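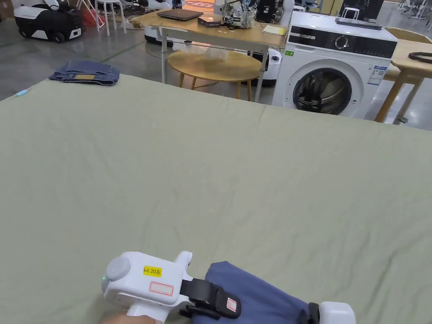
*Green sheet laid flat*

**Is a course redesign worth traveling for?**
Posted by Hạnh Ninh

Our group plays twice a month and we keep hearing about the new back nine at Jallholm. They moved two greens and took out a bunch of bunkers – I loved the old routing! Has anyone played it since it reopened in June? I'm a 20-something handicap and hit it short, so I care more about the forward tees than the tips.

**Musa Nwankwo**

Played it Sunday and had a blast! The forward tees on the back nine now measure 1,805 yards, and you can run the ball onto nearly every green. 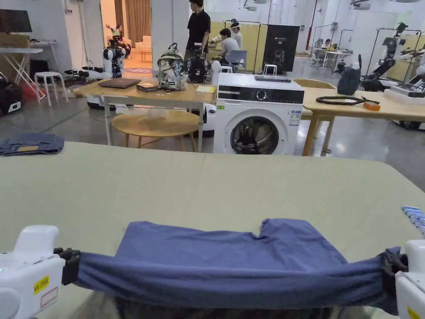
The 14th is my favorite – wide fairway, one nasty little bunker in the middle, and you get to pick a side. Bring an extra club for the uphill par 3, I came up short both times I've played it. Greens are still firm from being new, so land it early and let it roll.

**Ebere Akinola**

cart path on 16 isn't finished, wear decent shoes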